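HOUSEHOLD STORAGE AND WASTE, UNIT 2
Handout for the Friday group

Volume and bulk density

Bulk density is the mass of a filled container's contents divided by the internal volume of the container. It includes the air between the items, so the same material gives different values depending on how it is packed. Units in this handout are kilograms per cubic metre.

For containers with sloping sides, measure the width at mid-height. Using the rim overstates the volume. Lids are left off the bin for weighing, and the tare is taken with the bin clean.

The Flilham survey covered 1,073 households. Contents were weighed at the kerb and again at the Rarnside depot. The two sets of weights disagree most for paper, which takes up moisture overnight – the depot values are the ones used in the worksheets.
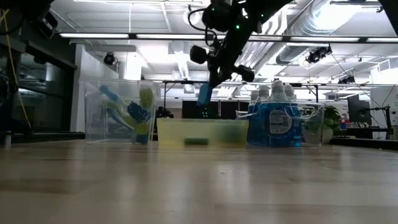
M. Moldovan

Fill level is recorded as a fraction of internal height, to the nearest tenth. Where the surface is uneven, take the level at the centre and at two opposite walls, then use the mean. A single long item standing above the rim is ignored for fill level but included in the mass.

Worked case. A bin of internal volume 0.05 cubic metres is full and holds 20 kg. Bulk density is 20 / 0.05 = 400. After pressing down, the same contents fill 0.04 cubic metres and the value becomes 500. Mass is unchanged.

Exercise. A crate at the Nalero site has a bulk density of 700 when level full. Its internal volume is 0.03 cubic metres and its tare is 2 kg. Find the gross mass. State the result to the nearest kilogram and show the tare as a separate line.

Read section 4 on settling before the March session. Settling tables are at the back of the course pack – bring them.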